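I was a mammoth child. My cousins wanted dinosaurs, but I had a book about the Ice Age and read it until the cover fell off. So when the small museum in Baltham opened its room about the mammoth tooth from the gravel pit, I went in the first week of June.

The tooth is heavier than I imagined. They let you lift a copy of it, and I needed both hands. It has ridges like the sole of an old boot, made for grinding grass all day. 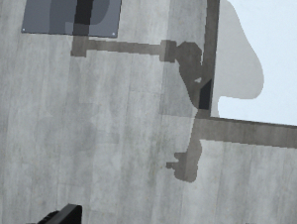 Leilani Lyons wrote to me after my last post that I should look at the ridges from the side, as the worn ones tell you how old the animal was when it died. I did this, and the label agrees with her: an adult, but not an old one.

What I liked less is the text on the wall. It says the pit was "full of giants", but the list of finds has only 13 pieces, and most are from horse and reindeer. I think reindeer are also interesting – why hide them in the corner?
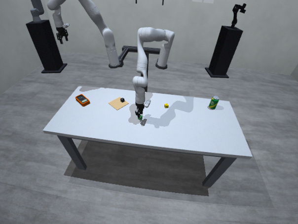

Juniper Montoya thinks I am too strict, and that children come for the mammoth and learn about the reindeer by accident. Maybe so. I will go again in the fall, when the lower jaw comes back from cleaning, and I will bring my nephew to test her idea.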